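Brekley Student Robotics Project
Progress report to the Bundale Fund, second installment
Submitted by Hipólito Daza, project lead, 10/23/22

Where we are

When we wrote the application, we said the students would teach a pair of robot arms to pack snacks. The reviewers asked whether this was ambitious enough. We would like the reviewers to come and try it.

The arms are mounted, wired and moving. Students drive them by hand for now and save each run as a demonstration, which the software will later learn from. The target for this installment was 200 saved runs. We have 57 that we would show to another adult.
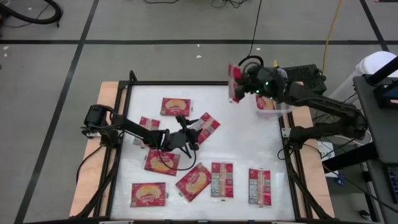
Most of the shortfall comes from one decision, and it was mine. I let the team choose the object, and they chose cookie packets over the wooden blocks in the original plan. Blocks stay where you put them and look the same from every side. The red packets land face-up or back-side up at whatever angle they like, and the students' first picking routine had only ever met the front. We now scatter them on purpose and pinch them by the top edge, with the clear container kept over on the right arm's side of the table. The left arm has had less practice, a point its drivers raise at every meeting.

What went wrong

We lost two weeks to the wrist camera mounts, which had to be reprinted after the Tesside team lent us a drawing for a different gripper. They were very nice about it. So were we, eventually.

Focus is still an open problem. Close to the table the view goes soft, and the students have learned to recognize a packet by its color and general attitude. Held edge-on, it barely looks like a packet at all. We have asked for a better lens under the equipment line and would accept a cheaper one. 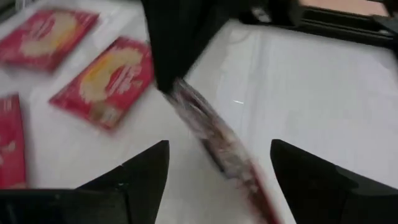
Wrist camera view, with one packet held nearly edge-on and three more to the left.

Money

Of the $3000 released in January, $2000 went to mounts, cables and power supplies. The rest is unspent and set aside for lenses. Snacks were paid for separately. The line in the ledger marked "consumables" is accurate in both senses, and we have asked the team to narrow it to one.

Next period

The Hoshino Cup rules allow both arms to work at once, so the second half of the year goes to handing a packet from one gripper to the other. Early attempts have been brief. Two students are rewriting the timing code, and a third is keeping a log of drops, with a column for whose fault it was.

We would like to move the 200-run target to the end of the next period and leave the final deadline alone. A revised schedule is attached.

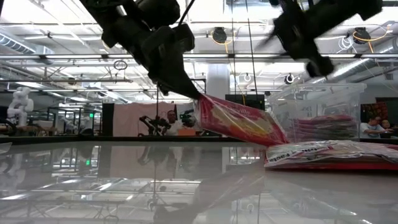
One arm holding a packet by its corner, with the second arm at right.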